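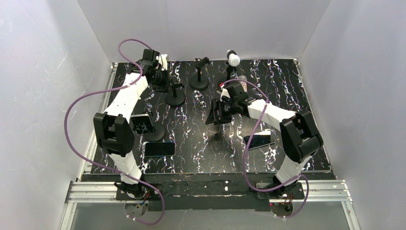 Black with white veins and a glossy finish, the sort of top that keeps you on your toes.

Smears, streaks and other things that drive me up the wall

Posted Tue 16 September by Theda

I've had more messages about smears than about anything else this year (yes, even more than the moth post!) so I've finally sat down and written out what I do at home. Most of it I picked up from my mother-in-law, Ute Fröhlich, who is 81 and still does her own windows, outside ones included, and the rest I learned by getting it wrong on my own kitchen.

Start with less stuff

My biggest mistake for years was using far too much product. If a surface looks cloudy after you've wiped it, the chances are you're looking at dried-on cleaner, and adding another squirt only puts a fresh layer on top. I went round our old kitchen in Drarkstead with nothing but warm water and a clean cloth, and had to change the water four times before it stopped coming up soapy. Four times! I'd thought that kitchen was spotless.

So before you buy anything, do one round with plain warm water, wring the cloth out until it's barely damp, and dry as you go with a second cloth. You may find that's all you needed.

My everyday spray

500 ml of cooled boiled water in a spray bottle, and two drops of washing-up liquid. Two drops, I mean it, count them in. Turn the bottle over gently a couple of times and don't shake it or you'll be spraying froth. I make it up fresh on a Monday and tip whatever is left down the sink the week after.

We're in a hard water area and boiling the water first does help a bit, though you'll want to leave the last inch in the kettle where all the bits settle. If you've got soft water you can skip the boiling and be very smug about it.

Please don't put vinegar in it if it's going anywhere near stone. Vinegar and lemon juice can both leave dull marks on marble and limestone that won't wipe off, and I know this from a windowsill I'd rather not talk about. If you don't know what your worktop is made of, treat it as if it's the fussy kind and stick to the two drops. The same goes for those limescale sprays for bathrooms, keep them in the bathroom.

Cloths

You want two kinds. A soft microfibre for washing, and something flat with no pile for drying, the sort sold for glasses and windows. I bought a pack of grey ones from Sander, the hardware place by the bus station, and they've lasted brilliantly, but an old linen tea towel that's been through the wash a hundred times is every bit as good.

Wash them on their own. No fabric softener, ever, it coats the fibres and then the cloth just pushes water about. And dry them on the line or over a chair, because a hot tumble dryer isn't kind to microfibre.

I keep floor cloths well away from worktop cloths by cutting one corner off the floor ones. Fergal Ó Conaill, who commented on the last post, sews a red button on his, which is much prettier, but I don't have the patience.

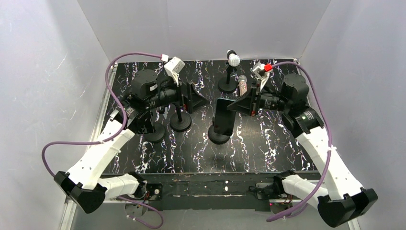
Reading time: 6 minutes

Dark, shiny tops

Right, the ones everybody asks about. Black and other dark glossy surfaces look wonderful in the showroom and then you get them home and find out what your fingers have been up to. A bit of veining does forgive crumbs, I'll give it that, but it does nothing at all for smears.

What works for me is going in one direction only. Spray the cloth and leave the surface alone, start at the back, pull the cloth towards you in long straight strips with a little overlap, then do exactly the same with the dry cloth. Circles feel more thorough and leave you with circles. When you think you've finished, crouch down until your eyes are nearly level with the top and look across it towards the window. You'll spot the bit you've missed straight away (mine is always next to the kettle).

Do it in daylight if you can, but out of direct sun, or the water dries before you've got to it with the second cloth.

For greasy patches near the hob, put a warm damp cloth flat over the spot, go and make a cup of tea, and come back. It nearly always lifts with no scrubbing. Candle wax is the opposite: ice cubes in a freezer bag on top for a few minutes, then ease it off with the edge of an old plastic loyalty card. We get a lot of practice at that one in December.

Pale walls and painted panels

Smudges on pale paint want a very light hand. A damp cloth first, then a clean one, and dab. If you rub at one spot on matt paint you end up with a shiny patch that's worse than the mark ever was. Work from the bottom up if you're washing a whole wall, which sounds backwards, but drips running down a dry dirty wall leave streaks that are a pain to shift.

Try anything stronger behind a door first. I once used one of those white eraser sponges on our hallway, very pleased with myself, and took the paint back to a different colour altogether.

Glass and mirrors

Same spray, minus the washing-up liquid if they're only dusty. For windows I wipe side to side on the inside and up and down on the outside, so when there's a streak I know which side it's on without running in and out. That's one of Ute's, and it has saved me a lot of swearing.

Mirrors in bathrooms: do them before anybody showers. Hairspray comes off with a little surgical spirit on cotton wool, keeping well clear of the edges where the backing can suffer.

Water marks round taps

Wrap a strip of kitchen paper soaked in warm water and a little lemon juice round the base of the tap, leave it for around 300 seconds (I sing, badly), then rinse it off really well. Chrome only, please, and never where the tap sits in natural stone. Brass and black taps I only ever do with plain water and a dry cloth, every night after the washing up. It takes no time once it's a habit.

A few from the comments

Wolfram keeps a window squeegee in the kitchen drawer for drying his worktop after a big wash-down, and I tried it last week and loved it. Check the rubber for grit first.

Rüdiger uses newspaper on windows. I've gone off it, I only end up with black fingers and then black door frames, but if it works for you then carry on!

And to the lady who wrote about rings left by hot mugs on varnished wood, I haven't forgotten you, I'm still testing things on an old tray and I'll put up what I find as soon as I've got one that comes out twice in a row.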